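4. Changes in Work at the Assembly Stations

The second part of the study concerned the employees of the display workshop at Niven, where goods for the Clallia line are set out, checked and taken down again between orders. Before the two-arm station was brought in, each display was handled by one person from start to finish. The station now takes on part of the handling of easels and panels, and the employee assigned to it sets out the parts, watches the run and decides when a run should be stopped.

We recorded 1,573 runs at the station and interviewed 20 employees, most of them twice. Interviews were held in the break room and lasted as long as the employee wished. Notes were read back to the speaker and corrected before they were coded by Hosoda and Semaan, who worked separately and then compared their results. Figure 3 shows the work at the station. 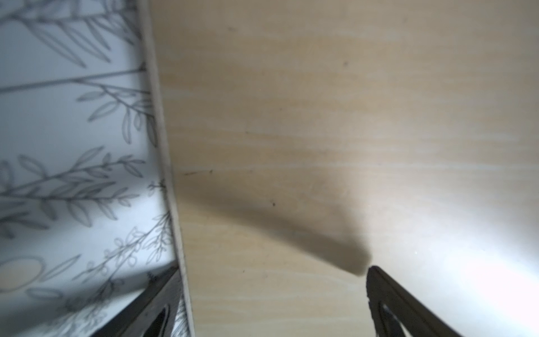
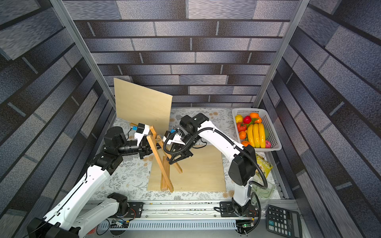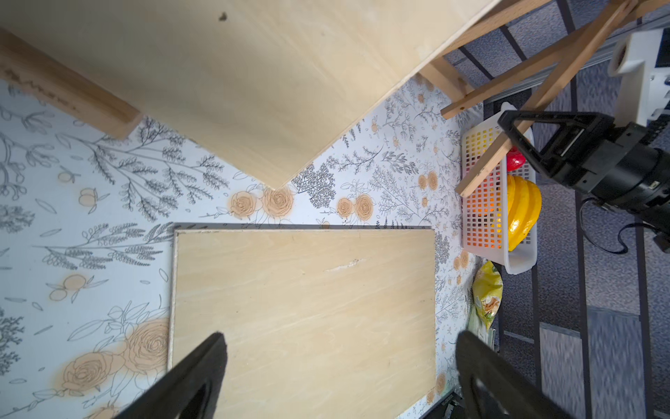 Work and Automation Group, Department of Occupational Studies, Pileck Institute

Figure 3. Work at the two-arm station: views from the wrist of an arm (first and third) and of the whole station, with both grippers at the easel (second).

The change most often raised in the interviews was one of attention. Employees who had been used to looking at their own hands now spent much of a shift looking at the work from a step back, and several found this more tiring than the handling itself. One described the first weeks as "waiting to be needed." Others valued the chance to sit down, and two who had reported wrist pain asked to stay at the station when the rotation came up in May.

A second change concerned judgment. Under the earlier arrangement, a panel that stood slightly crooked was put right without comment. At the station the same correction means stopping the run, and a stop is entered in the Druritz log under the employee's name. Newer employees told us that they put off stopping for this reason – a concern that their supervisors had not expected. After Urquhart presented the early findings on 27 November 2018, the workshop agreed to remove names from the log and to keep only the time and the cause of each stop.

Pay grades were left as they were during the study. Whether watching a run should be graded as skilled work remained open between the workshop and its staff, and views within both groups were divided. We return to this point in Section 5, together with the question of who should train new employees once few of them have set up a full display by hand.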